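Section 4 - Wrapping and Interleaving

4.1 Scope

This section covers the sheet material supplied with the Brilgate packing station and the steps for cutting, folding and placing it around finished goods. It applies to the standard bench and to the extended bench. Carton assembly is covered in Section 5. Label placement is covered in Section 6.

Read 4.2 before loading a new roll. Operators who have worked only with the older Isano paper should also read 4.6, as the fold allowance has changed.

4.2 Material

Interleaving sheet is supplied on rolls 120 cm wide. One full roll yields up to 154 sheets at the default cut length. Store rolls on end, in the original sleeve, away from heaters and direct sun. Do not stack anything on top of a standing roll. A roll with a crushed core will not feed evenly and should be set aside for hand cutting.

Write the opening date on the core in pencil. Ink transfers to the first few turns of sheet.

CAUTION: A full roll is a two-person lift. Keep fingers clear of the core ends when lowering the roll onto the spindle.

4.3 Loading the roll

1. Turn the feed lock to OPEN and slide the spindle out to the left.

2. Pass the spindle through the core. The free end of the sheet must come off the top of the roll, toward the operator.

3. Fit one end cone on each side and tighten by hand. Do not use a wrench.

4. Lower the spindle into the cradle and turn the feed lock to CLOSED.

5. Draw out one arm's length of sheet and check that it runs square to the bench edge. If it drifts, loosen the cone on the side it drifts toward by a quarter turn and repeat.

6. Trim the leading edge. The first cut is always waste.

NOTE: On the extended bench the cradle is under the work surface. Steps 2 to 4 are the same, but the sheet must be threaded up through the slot before the lock is closed.

4.4 Cutting to length

The default cut length is 135 cm, which suits all Disport cartons except the flat tray. For the flat tray, set the stop to 42 cm and cut two pieces per layer.

1. Set the length stop and tighten the thumbscrew.

2. Draw the sheet to the stop with both hands, one near each corner. Pulling from one corner only will skew the cut.

3. Hold the sheet flat with the bar and run the cutter across in a single pass.

4. Return the cutter to its park position before lifting the bar.

Replace the blade when the cut edge begins to feather. A dull blade pulls at the sheet and leaves small tears that open up later, during folding. Blade replacement is described in 8.3.

4.5 Handling and folding

The sheet will take a soft bend without damage. A hard crease weakens it and should be made only where the wrap procedure calls for one. Wherever possible, hold the sheet near an edge or corner and let the rest hang in an open curve until it is over the work.

When the sheet is held at a single point, the material gathers toward the grip. A narrow gather is acceptable while moving the sheet. Open it out by hand before placing the sheet on the goods, or the gather will set as a ridge under the carton lid. 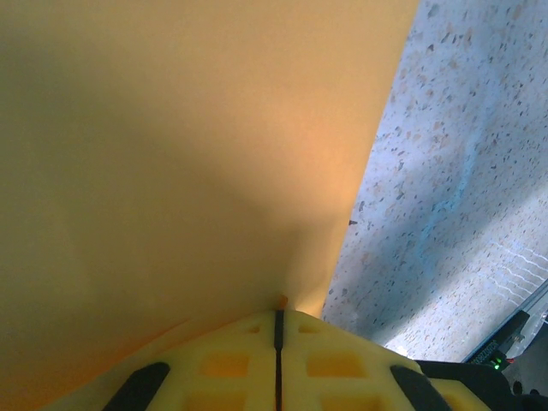 Figure 4-3. Orange sheet gathered at the grip point.

To fold for a standard wrap:

1. Lay the sheet on the bench with one long edge parallel to the front rail.

2. Smooth from the center outward with the flat of the hand.

3. Place the item in the middle of the sheet, square to the edges.

4. Bring the near edge up and over the item. Leave it loose enough to slide two fingers underneath.

5. Bring the far edge over the first so that the two overlap.

6. Fold the side flaps inward and tuck them under the item. Do not tape the sheet to the item itself.

7. Close with a single strip of paper tape across the overlap.

NOTE: If the item has a raised handle or knob, place a folded offcut over it before step 4. The offcut spreads the load and keeps the point from working through the sheet in transit.

CAUTION: Do not reuse a sheet that has been creased across its full width. It may look sound but will split along the crease under a stacked load. Use creased sheets as void fill only.

4.6 Changes from the Isano paper

The Isano paper was stiffer and was normally folded with a double overlap. The current sheet needs a single overlap. A double overlap makes the wrap too thick for the Disport carton, and the lid will bow - if the lid will not close flush, check this first.

Remaining stocks of Isano paper may be used for interleaving between flat items. Do not use both materials in the same carton.

4.7 Common faults

Sheet drifts to one side while feeding.
End cones unevenly tightened, or core crushed. Repeat 4.3, step 5. If drift continues, change the roll.

Ragged cut edge.
Dull blade, or cutter stopped partway across. Replace the blade and cut in one pass.

Ridge visible under lid.
Gather not opened before placing. Unwrap, smooth the sheet and wrap again. If a crease has formed, use a new sheet.

Side flaps spring open.
Flaps too short. Check that the item is centered and that the length stop has not slipped.

Sheet clings to itself.
Common in dry weather. Separate the layers from one corner and lay the sheet on the bench for a minute before use.

4.8 End of shift

Park the cutter and set the feed lock to CLOSED. Roll any loose sheet back onto the core and secure it with a paper band. Sort offcuts by size: pieces larger than a hand go in the void fill bin, smaller pieces go in recycling. Wipe the bench with a dry cloth. Cleaning fluid leaves a film that marks the sheet.

Rolls and blades are reordered through Zepeda on Monday. Leave the stock slip in the tray marked for Edgars Org before noon.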